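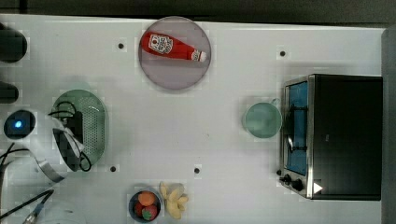 Comparing two grippers on the same arm only tells you something if everything except the gripper stays the same. The procedure below is the one we use at Jutarholm to compare the Gerkenari parallel gripper with the softer Perić fingers. Choose items that fail in different ways: a thin rim (the green mesh strainer on the left), a body that gives when squeezed (the ketchup bottle on the plate), a handle (the teal cup), and small rounded pieces in a bowl. Leave the middle of the table clear so that there is somewhere to put things down.

What you need

One arm, both grippers, the adaptor plate for each, an overhead camera and a printed layout sheet.

Step 1. Fix the layout

Mark the item positions on the sheet and reset to it before every attempt. Set the cup handle to the same angle each time. A handle turned towards the oven leaves very little room for the fingers.

Step 2. Fit the first gripper

Tighten the adaptor plate, then enter the tool mass and the tool centre point in the controller. Do not carry these values over from the other gripper. Move the wrist through its full range by hand and watch the cables. If they pull tight or drag over the items, clip them further back along the arm.

Step 3. Set speed and force

Start at 78 mm/s for the approach. Close on the strainer rim at the lowest force setting and raise it one notch at a time until the rim no longer slips. Use that setting for the first round on all items.

Step 4. Run the attempts

We do 200 per gripper, in the same item order. Log each as held, dropped or missed. A grasp that shifts in the fingers but stays up counts as held, with a note.

Step 5. Swap and repeat

Change the gripper and go back to step 2. Leave the camera where it is. If it gets knocked, recalibrate and discard the current round.

Reading the log

In our April run the Gerkenari held 103 and the Perić 89. Compare by item before comparing totals. Most of the gap came from the strainer, where the softer fingers bent away from the rim. The Hastville controller writes dropped and missed to the same column by default, so change this in the export settings first.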